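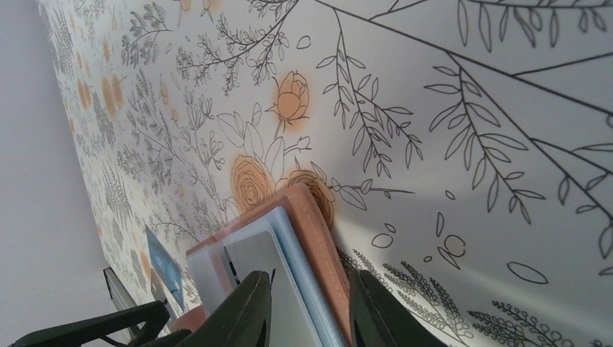
Who remains responsible for an order once the Rotine cell has taken over picking? The station attendant does, from the opening of the shift until the cell is released.

## 4.2 Starting a Shift with the Cell

Attendants at the Cliltberg site who formerly packed by hand are now assigned to supervise 2 cells each. Hand packing continues on the Cortés line.

1. Sign in at the station panel with your own badge.
2. Confirm that the grip force limit reads 40.
3. Select **Mixed Items** and run one trial pick at low speed.
4. Release the cell to full speed.
5. Enter any refused item in the exceptions log before clearing it.

**Note:** The log holds 2,000 entries. Export it to the Plorkimstead office every Saturday.

**Caution:** Do not reach between the fingers while the cell is enabled. Press **Hold** and wait for the steady light.

Pick rates are recorded by cell. They are not to be used in reviewing an attendant's work. Attendants may stop a cell at any time without prior approval.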